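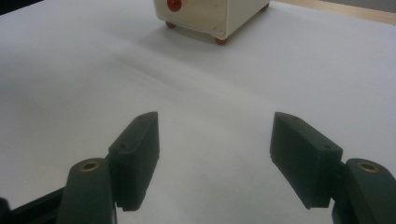
Lok-yiu Ko

Thread on the gripper fault that ate most of our November. Writing it down so the next person with the same symptom can search for it.

Setup: hand-held two-finger gripper, camera on the wrist. You squeeze a trigger, the fingers close, an encoder logs the opening width. The task is picking up a small cream box with a red knob and red feet from a white tabletop and putting it down somewhere else. Easy stuff.

We record the width with every frame. 0 is shut, 4,000 is fully open. The policy learns from that number, so if the number is wrong the robot learns the wrong grip.

The number was wrong. Out of 1,592 demos, a big chunk had the fingers wide open in the video and a width reading that said half closed. All of them came from gripper 2.

I didn't catch it. Kwan-ho Chiu did, on a Thursday, when the arm went for the box, stopped halfway and pushed it off the table. He hit the e-stop. The box lost a foot, which we glued back on. No one was near the arm.

My first guess was the policy. Wasted a day and a half on that. Retrained with a lower learning rate, same push.

Second guess was the camera clock. If the video lags the encoder you get a mismatch like this. Ho-yin Tsai checked the timestamps against a blinking LED and they were fine.

Third guess was the right one. The set screw on the encoder shaft had backed out. Under a light squeeze the shaft followed the fingers. Under a hard squeeze it slipped, and the zero moved with it. After that every reading was off until the next restart.

That's why it looked random. People who squeeze gently had clean data. I squeeze hard. Most of the bad demos are mine.

The fix: threadlocker on the screw, a flat filed on the shaft, and a paint mark across both so you can see if it turns. Ten minutes of work per gripper.

Software side, we added a check in Fliltside, our recording tool. Before each demo you open all the way and close all the way. If the open reading isn't 4,000, within a small tolerance, it won't record.

People complained about the extra step for two days – then it stopped a bad session on gripper 1 and the complaints ended.

Also put a force limit on the arm for this task. It should have had one from the start. A box sliding off a table is cheap. The same push against a hand is not.

What we did with the old data: dropped everything from gripper 2 after the first bad restart. We talked about correcting the offsets from video and decided against it – too easy to fool yourself.

Still open: why the screw backed out on one unit first. Hok-lam Ho thinks it was never torqued right at assembly. I don't have a better idea. If you've seen this on a similar build, reply with what you found.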